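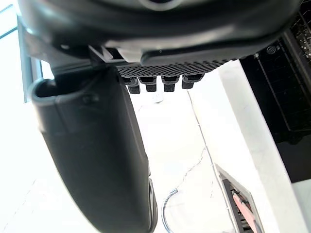
1 min read

I want to write a small thread on my kitchen morning, and on how I try to keep the sink in order. The light comes very strong through the window at this hour – every spot shows.

12 comments

My rule is from my aunt in Poremley: the sink first, then the counter. If the sink is full, I cannot start anything.

I have a double sink, and the wire dish rack lives in the left basin. The right one is bigger and I keep it for washing. Before, I had the rack on the marble and there was always a puddle under it.

3 shares

The strainer I take out every evening and brush it with an old toothbrush. It takes me about 4 minutes, with the rims too.

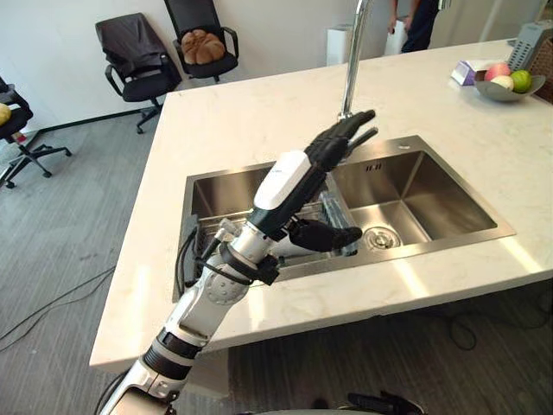 For the marble I use only warm water and a drop of dish soap. No vinegar, please! I learned this in March and the dull mark is still there.

Fruit stays in the gray bowl at the far end, away from the splashes. Apples I wash just before eating.

Tomorrow I will write about the drawers – they are much worse.

11 comments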